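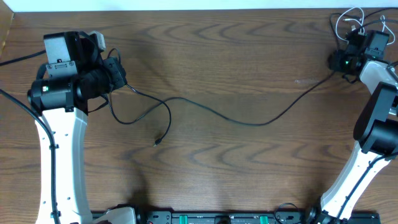

Two-arm cable task for the robotics club: is it worth a whole semester?

Forum: School and College Teams > Project Logs and Arguments

gripe_force
Posts: 54

I'm the assistant coach for the Brernside club, and I'd like some outside opinions before our students commit to this through the spring. The project is cable untangling with two small arms on one table. Students teleoperate, record the runs, train a policy on the recordings, and then we see if the arms can pull a knotted bundle apart on their own. Siu-ming Kan wrote the proposal and he's a sharp kid. The demo day is in November.

My problem is that I don't believe it. Rigid blocks, fine. Pegs in holes, fine. Cable is a different animal. It never lies the same way twice, it hides behind itself, and black cable on dark wood grain is about the worst thing you could hand a small camera. The proposal asks for 4,000 recorded runs. I did the math on our meeting hours and did not enjoy it.

What he wants to do, in order:

1. One long black cable, no knots, both grippers free. Pick up an end, lay it out straight.

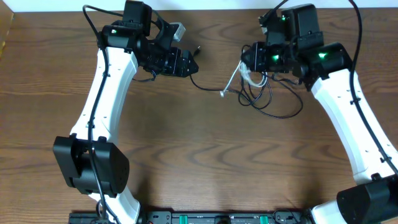

2. Same cable plus a thin white one, lightly wound together. Separate them into two piles.

3. A proper tangle with several plugs in it. No human help after the start signal.

I'd sign off on step 1 today. Step 2 maybe. Step 3 looks to me like something you write down because it sounds good on the grant form. Talk me out of it or back me up.

pakhei_s
Posts: 212

Pak-hei Shih here, I mentor at Vimine. Backing you up, mostly. We tried something close to step 2 two years ago and what killed us was the fingers. Pointed jaws are good at getting under a cable and terrible at holding it once there's any pull. The cable rolls off the tip. Students then squeeze harder, the servo heats up, and now you have a second project about servos.

Also please decide what "untangled" means before anyone records a thing. We had three students scoring the same runs and they disagreed on a third of them.

gripe_force

"Cables separated and lying flat" is the definition in the proposal. I asked what flat means and got a shrug.

dixit_a
Posts: 87

I'll take the other side. Aarti Dixit, I teach the elective that feeds our team.

You're judging it by whether step 3 works. I wouldn't. My students learned more from one ugly failed cloth-folding project than from a season of stacking cubes, mainly how to look at their own data and admit it was bad. Cable does that to you fast. You can see a bad run from across the room.

And the 4,000 is silly, agreed. Cut it. Have them record a small batch, train, look at what breaks, and go again. If the small batch shows nothing you've lost a couple of weeks.

gripe_force

I've heard "they learn from failure" used to defend every project that didn't work. At some point a kid wants to stand next to a thing at demo day and have it do what the poster says. I've stood beside the other kind and it's a long afternoon.

But the small batch is fair. What bothers me more is how the starting piles get made. Look at how they set up for a session: bundle in the middle, arms facing in, go.

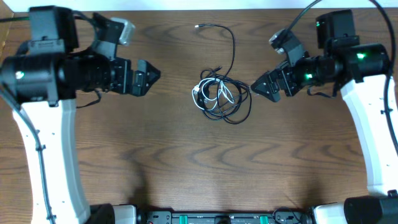
If the same student drops the same cables in the same spot every time, the policy learns that one student's pile. Then a judge from Visteo or wherever walks up, scrunches it with his own hands, and the arms grab at air. I raised this and was told the piles are "random." A person's idea of random is pretty narrow. I'd want the pile shifted, turned, plugs buried, plugs showing, and a second student doing half of them.

suchen_wu
Posts: 31

Su-chen Wu, I was a student on a team that did this, so maybe useful. We had a rule that someone from outside the club made the pile for every test run. It was humbling. Our success rate went from great to 2 out of 10 in one evening.

The other thing is your own wiring. The arms have cables running along the links, and those are black too. Our policy went after the other arm's cable more than once. I'd put colored tape on the task cables, or buy bright ones.

pakhei_s

Tape is cheating a little, isn't it? The point is that it handles ordinary cable.

suchen_wu

For a first version I don't think so. Write it on the poster and move on. You can always take the tape off later and report both numbers.

dixit_a

With Su-chen on this. Also a mat. Wavy wood grain full of dark lines under dark cable is asking for trouble, and a plain light mat costs nothing.

pakhei_s

Fine, but then call it "untangling marked cables on a mat." I've seen too many posters where the title does one thing and the robot does another.

gripe_force

That last bit I'll be stealing. OK, I went back to Siu-ming with all this and he took it better than I would have at his age. He argued for keeping the bare wood – says people's desks are wood – and I let him have it for now, on condition that they also run a batch on a mat and compare.

Revised plan as it stands:

a) Small batch only for steps 1 and 2. No training until two people have scored the same runs separately and their sheets agree.

b) Piles for testing made by someone outside the group. Plugs have to end up in different places from one pile to the next.
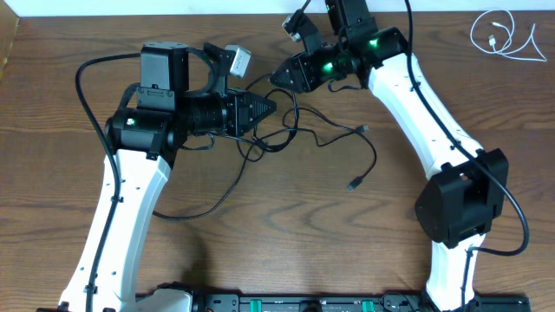 c) Step 3 is off the poster unless it works 4 times in a row with a stranger's pile. I don't expect to see that. If I do I'll post the log here and you can all be rude to me.

d) Fingertips: they're going to try rubber sleeves before anyone touches the grip settings.

valentin_delorme
Posts: 9

Coming in at the end of this, sorry. 4 in a row seems low to me. With an easy pile you could get that by luck. Who decides how hard the stranger's pile is? Somebody feeling kind will give you two loops and a gap.

gripe_force

Good point and I don't have an answer. Could have them photograph every pile before the run, so at least we can see who got an easy one.

pakhei_s

Or use the same cables every time, shake them in a box for a fixed count and tip them out. Takes the kindness out of it.

dixit_a

We do the box. Get one with a lid.

gripe_force

Box goes in as item e). I still think step 2 will be the end of the road, and I've told the students so. Siu-ming has a soda riding on it.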